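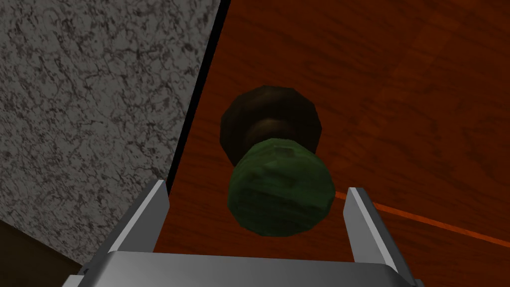
Open afternoon at Rimon, Rastbridge
7 September 2021

Rimon has the top floor of the old Lindqvist building in Rastbridge, up a flight of stairs from a tile showroom. Most of what they do is software for arm manipulation: a motion planner, a perception stack and the simulator both get tested in. They run an open afternoon every so often for people in the trade, and I went along because we're weighing up whether to replace our own planner at work.

Parking is in the lane behind. The sign says customers only, but it was fine.

Afiq Pangaribuan took our group around. There's a room with desks and a room with a rack in it, and nearly all the demos were on screens. If you want to see hardware moving you'd be better off at a trade show. I was there for the code, so this suited me.

Stollemness

Stollemness is their name for the simulated test environment. It's built from simple geometry with flat textures, wood grain on the doors and a speckled stone on some of the other surfaces, and it doesn't pretend to be anything prettier. Afiq said they had a much more detailed version a while back and dropped it. Contact was slower to solve on the detailed meshes, and the planner results hardly changed.

The task on the day was a doorknob. The arm has to bring an open gripper in around the knob, close, turn and pull. The view we followed was from close to the gripper, looking out past the fingers, and that's also the view the perception side has to work from. In the part I watched longest, the knob was a chunky green thing with visible facets on a darker base, against reddish-brown wood. The collision mesh is a separate and coarser thing again. I asked whether the two ever disagree. They do, and there's a check in the nightly build that compares them and complains past a tolerance.

The approach is split into two stages. A sampling planner gets the gripper to a pre-grasp pose with the fingers open either side of the knob, and then a local controller takes over for the last bit. The handover was the part I'd come to ask about, since ours is the thing that breaks most. Theirs works off a confidence value from the pose estimator. If the estimate is tight enough, the controller gets control. If it's loose, the arm holds at pre-grasp and the estimator gets more frames. There's a time limit on that wait, after which it backs off and replans from a different approach angle.

They log everything at the handover: joint state, pose estimate, covariance, and the planner's own record of why it picked that path. You can step back through a run and see which candidate paths were rejected and on what grounds. We have nothing like that, and I'd take it over a faster planner.

A batch is nearly 500 runs with the starting pose and the knob position varied. It goes overnight. In the morning someone opens the failure list, sorted by stage, and works from the top. Bayu Raju showed us the list from the night before. Most of the entries were timeouts at the handover, with a smaller group where the gripper closed off-centre and the knob slipped during the turn. The slips are put down to friction settings until proven otherwise, he said, because that's the parameter they trust least.

I thought the viewer was a bit rough. The timeline has no labels and you have to know the keyboard shortcuts. Bayu scrubbed through it very quickly and lost half the room. Somebody asked him to go back and he did it again slower.

Looking the wrong way

After a break (instant coffee, decent biscuits) we got onto what the estimator does when the target isn't in view. With a camera close to the gripper this happens a lot. The arm swings past something on its way and all it gets is surface. Speckled stone is a nasty one. There's plenty of texture, so a feature tracker finds any number of points, but the pattern is irregular without being distinctive and the matches wander as the viewing angle gets steeper.

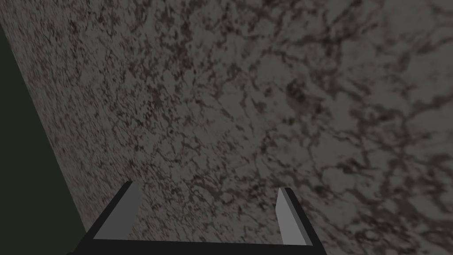

Hidayah Simanjuntak wanted to know why the estimator was left running at all in a view like that, and whether it wouldn't be simpler to switch it off until the planner expected the knob to be back in view. At her end they gate it on the predicted field of view, she said, and drop any update that arrives from outside the window.

Afiq's answer was that they'd tried gating in March and had gone back. The prediction depends on the calibration between camera and gripper, and when the calibration drifts the gate closes at the wrong moment and you lose good frames. What they do now is keep it running and inflate the uncertainty when the inliers are all on one plane. A single flat surface pins down some directions of motion and leaves others weak, so the filter is told that directly. Hidayah said she'd still gate it, and they went on about it for a while by the window.

I lean her way for our setup, where the camera mount is rigid and calibration is checked every shift. For anyone with a mount that gets knocked, Afiq's approach looks safer. It costs a bit more compute. He put the filter step at 10 milliseconds on the machine in the rack, plane check included, and I've no way of confirming that.

Tooling

The configuration for a run sits in one text file: planner settings, controller gains, seeds, the scene. You can hand it to a colleague and they get the same run back. I asked about determinism across machines and the answer was a fairly frank no. Same machine, same result. Different machine, the contact solver can diverge after the fingers close, and they compare outcomes only at that point.

The planner will build against two versions of our middleware, the current one and the one before. That matters to us because we haven't moved yet. There's no Windows build and none planned.

Licensing was vague. There's an evaluation licence, you email for it, and the price for anything beyond that depends on the number of arms. I've emailed.

We finished a bit after five. I left with a printed copy of the config reference and a request in to see the handover logs from a batch that went badly, which Bayu said he'd dig out. If they turn up I'll post what I find, along with timings from our own cell once the evaluation copy is installed.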